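In Praise of the Lost and Found
by Sidra Bajwa

I have been thinking lately about what happens to the things we leave behind, and about how fond I've grown of the places that hold onto them for us.

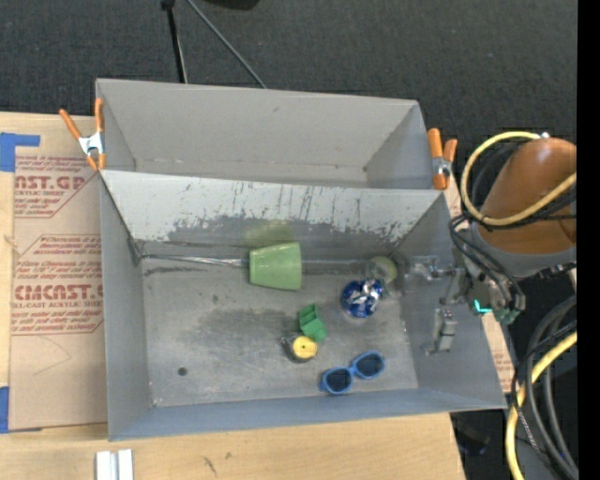
My mother used to say that you could tell everything about a school from its lost and found, and I laughed at her for years until I had kids of my own and spent one long March morning hunting for a single mitten at Veldale Elementary. I never found the mitten. I did find my neighbor Uzma Shaikh, who was after a lunchbox, and we stood there talking until the second bell rang (we've been friends ever since, and she still owes me a coffee from that week).

So you can imagine how I felt when the district announced it would replace the old shelves with an online form. You type in what you lost, you wait, and somebody writes back. The new system costs $1,650 a year, and I'm sure it works fine for phones and house keys. But a child doesn't always know what she has lost until she sees it! She walks by, stops, and there's her scarf — the one she'd have sworn was in her closet.

I think we give up too much when we make every small errand private. I like bumping into people. I like a place where you're allowed to dig around for a while, and where a seventh grader has to admit out loud that yes, the sweatshirt with the ducks is his.

Keep the form for the keys, by all means. But I'd like the shelves back by the front office, where they were, and I plan to say so at the next school meeting.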